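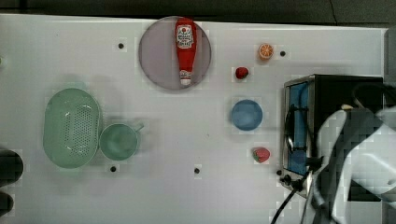
The Guillot inventory was taken on a Tuesday, and Corentin Brunet wrote it in pencil because the form required ink only for corrections.

Item: plate, grey, large. Item: ketchup, red bottle, lying on the plate. Item: colander, green. Item: cup, green, beside the colander. Item: bowl, light blue.

"Fruit is not inventory," said Hervé Marty from the doorway.

"It was on the table."

"So was your elbow."

Brunet entered the orange as a half. He entered the strawberries on separate lines, one with leaves. The form had a column for condition and he left it blank for both. Form 113 defined condition as fitness for resale.

The table itself was a difficulty. It was white and had small holes in it, and the Alar catalogue listed no table with holes. Marty thought it had been made for the house at Skustidside, where old Guillot had taken his meals standing for the last two years. The valuer from Dandero had put the whole kitchen at 2,770 and had not asked about the table.

"Put it down as a table," said Marty.

"With holes?"

"Does it hold things up?"

Brunet pressed one hand on it. It did not move. He wrote: table, white, sound – holes, small. Then he turned the sheet over and began on the drawers. The first held string. The second was locked, and the key was listed under the hall.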